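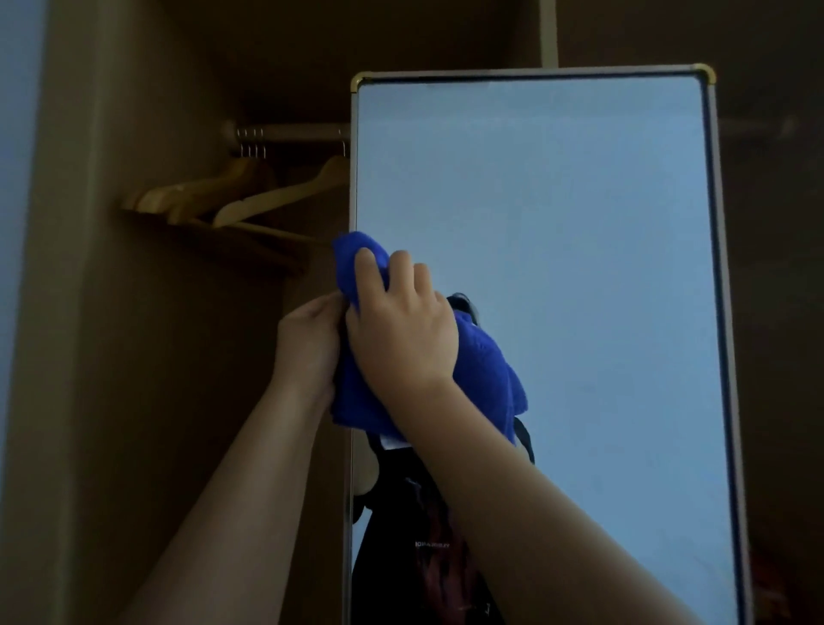 Is the Broranau comics fair worth a trip if you only read one or two series?

Very much so, and you may come home reading five or six. I went knowing one title well, the space serial Skatulora, and spent most of the day at tables selling things I'd never heard of.

The fair fills the old grain hall by the river for a weekend each November, and this year it had 160 tables. Doors open at ten. I got there at twenty to and the queue already went round the corner past the bakery, which was doing a fine trade in cheese rolls (get one, the food inside runs out by two).

Downstairs is for small press and people selling their own work. It's noisy and cramped and I loved it! I bought a folded eight-page comic about a lighthouse on a moon, printed in two colours, and had a long chat with the artist about how she gets that grainy orange. She prints on an old duplicator and the drums have to be swapped by hand, so every sheet goes through twice and the layers never quite line up. She likes it that way and so do I.

Upstairs are the publishers and the back issues. Jarkano had the biggest stand, with original pages from their robot detective books pinned up at eye level. You could see the pencil lines, the white paint over mistakes, and on one page a whole speech balloon pasted over another. I went back to that one three times. They'd printed 3,000 copies of a fair-only issue and by Saturday lunchtime the pile had gone down alarmingly. I got mine, slightly bent at one corner from my own rucksack.

The back issue boxes need patience. Prices were fair on the whole – I filled four gaps in my Skatulora run for 22 euros – but the sorting is by publisher at some tables and by title at others, so bring a list and don't be shy about asking.

At three there was a talk in the side room from Sembiring, the studio that letters and colours for several of the publishers upstairs. They put up the same page in four stages, and then a robot's dialogue in six different typefaces. The thin, slightly wobbly one got a laugh because it made a war machine sound like it had a cold. I'd never given lettering a thought before and now I can't stop looking at it.

A few practical things. The cloakroom is cash only. The stairs are steep and the lift is at the far end, behind the poster sellers. Sunday is quieter, according to the couple next to me in the queue, though the fair issue may well be gone by then. The last direct train back leaves at ten past seven, and plenty of us were on it with our bags on our knees, reading.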